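Zavora Cinema – Pre-Season Safety Checklist, Screen 2
Inspection date: Aug 2, 2026
Inspected by: Lihua Jiang
Reviewed by: Mingxuan Jia
Next full inspection: September, before the Henda festival opening

Key: OK / Attention / Fail. Comments go under the item they belong to. Please don't change a result after sign-off, add a dated note instead.

AUDITORIUM

Seating, fixed rows – Attention
113 seats checked, including the wheelchair companion seats. 3 have loose arm bolts: D7, D8 and K2. Tape is on them and the box office has blocked them from sale. The tip-up on F11 is slow but returns fully, so it passes.

Aisle step lights – Attention
Left aisle all working. Right aisle, the light at row G flickers when the dimmer is under half. It's fine during trailers and no good once the feature starts. Electrician to look at the driver.

Handrails – OK

Carpet and nosings – OK
The lifted edge by the rear door noted last time has been re-glued. Still flat after the school holiday sessions.

Exit signs – OK
Both lit and visible from the back row with the house lights down. No posters or standees within the marked area.

Exit doors – Fail, fixed same day
The left front exit opened onto a stack of flattened cartons from the candy bar delivery. Cartons moved to the recycling cage. Door then opened fully with one push. The Livamer drivers have been told to use the side gate and to leave nothing in the laneway.
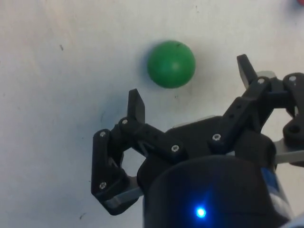
Emergency lighting, battery test – OK
Mains isolated at the board and the fittings left to run for 30 minutes. All stayed on. Result written in the logbook next to the switchboard.

Screen and masking – OK
Masking motor runs both ways and stops at the limits. Small dent in the lower left of the screen frame, cosmetic only.

Speakers, wall mounted – Attention
Safety chains fitted to all of them. The second surround on the right has a bracket that can be turned by hand. It is not going to fall, but tighten it before the action double bill – the bass on that one gets into everything.

PROJECTION BOOTH

Extraction fan – OK
Filter replaced. Old one was grey right through, so the interval should probably be shortened.

Fire extinguisher – OK
Tag current, pin in, gauge in the green. Hook is at the correct height.

Cabling – Attention
The Ye server has been moved to the lower rack and its power lead now crosses the doorway. Cable cover ordered. Until it arrives the lead is taped down along its full length and the booth is projectionist only.

Port window – OK
Cleaned both sides. Shutter drops when released.

Manual handling – OK
Trolley available for drives and spare lamps. Left castor squeaks.

FOYER AND CANDY BAR

Popcorn machine – OK
Guard in place, cut-out works with the door open. Kettle cool-down sign is faded, reprint.

Queue barriers – Attention
For the Hindi and Tamil opening nights the line goes out to the footpath. Use 6 posts, not more, and keep the double doors clear. Last big release we had the tapes strung across the right-hand door for the first session, and staff had to unclip them when the crowd came out.

Wet floor signs – OK
Kept behind the counter now instead of in the cleaner's cupboard, which is locked after the first evening session.

First aid kit – Attention
Low on burn gel and plasters. Everything else in date.

STILL OPEN
Arm bolts, D7, D8, K2 – Lihua
Right aisle light, row G – electrician, Lihua to book
Surround bracket – Mingxuan
Cable cover, booth – on order
Kettle sign, burn gel, plasters – candy bar supervisor

Reviewer's comment (Mingxuan Jia): Agreed with all results. D7 and D8 stay off sale even if the session fills. I'd like the laneway door checked before every first session through to the end of the festival, with initials on the daily sheet.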